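Finally made it over to Brevgate in July for the evening open shop – I've been promising Petro Demchenko I'd come since spring! It's a two-bay garage with a shared bench, and he and Asanka Talukder are building an arm there called Sikder (named after a street, don't ask me which one). They've spent 783 dollars on it so far, 200 of that on screws and cable alone, which made me feel a lot better about my own receipts.

I got there at 8 and Asanka was already deep in the wiring. We talked grippers for ages, then I got a turn driving it – slow, a bit jerky, and so much fun. I went home with a parts list and a loaned torque wrench, and I'm going back as soon as I've read both.

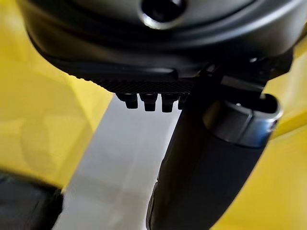
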